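**Endport cell, hand-held grippers: progress to May 21, 2021**

To: Pilkington program office
From: Evander Mackay, Dodwood

The short version is that the grippers are working again, the spending is within the line you approved, and the schedule has slipped by less than I feared in my last report. The longer version involves a cable.

**What was wrong**

You will remember that Unit 2 kept dropping its connection in the middle of a session. We blamed the software for a week, which is traditional. Then we blamed the computer, and swapped it, and the new computer dropped the connection too. The fault was in the thin cable that plugs into the gripper body. It had been bent the same way at the same spot every time somebody set the unit down, and the conductors had given up.

The replacement cost very little. Finding it took 19 hours of logged time, and I have charged those to maintenance, where they will look terrible next to the price of the part.

**What we changed**

- Every gripper cable now gets a wiggle test before the first session of the day. If the signal drops, the cable goes in the bin. It doesn't go back in the drawer, where the last bad one spent most of the spring passing itself off as a spare.
- Connectors get a wipe and a look every 100 sessions.
- The padding in the grip recess is on a replacement list. We were waiting for it to fall off before, and it obliged.
- The marker board gets checked for position each morning. On Unit 2 we lost a whole afternoon's tracking to a board that had been nudged, and I have stopped asking who nudged it.

Calibration after the cable swap took three tries. The first failed because I skipped a step in the Hondum procedure. The second failed because I followed the procedure, which has an error on its second page. I have sent them a correction and received an automatic reply thanking me for my interest.
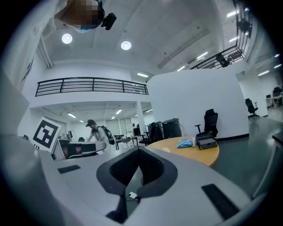 *Gripper with its cable plugged in below the padded recess. Marker board at left.*

**Numbers**

Since the refit we have run 18 sessions on Unit 2 with no dropped connections. I would like to see a good many more before I call it fixed, and I'd ask the program office to hold off on calling it fixed too.

**Still open**

The spare gripper body hasn't arrived. Until it does, one more hard knock puts us back where we were. I also need a decision on strain relief for the cables. The proper brackets are in the July request. In the meantime we are using tape, and the tape is doing fine, so please don't read that as an argument against the brackets.

Next report in July, with the receipts.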